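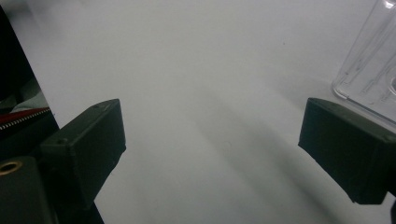

Vincombe Community Kitchen - Storage and Packing Team

Progress report, March

Work on the packing room is mostly done. The matte white surface is in use, and dry goods are now portioned there instead of in the hallway. Clear plastic containers have replaced the old cardboard boxes for rice, beans and oats. We bought 223 of them from Prinis, and two arrived cracked and were credited.

The team packed 628 household parcels in the period, against 979 planned for the full grant. Shadi Issa expects the rest to go out before the summer break. Labels are still a problem - the ink rubs off when the lids are wiped, and we are trying a different pen.

Spending is within budget apart from shelving, where the Majali quote came in higher than the one in our application. Hadi Sfeir has asked for a second price and will send both to you with the next claim. We would like to move the unspent transport money to cover the difference and need your approval in writing.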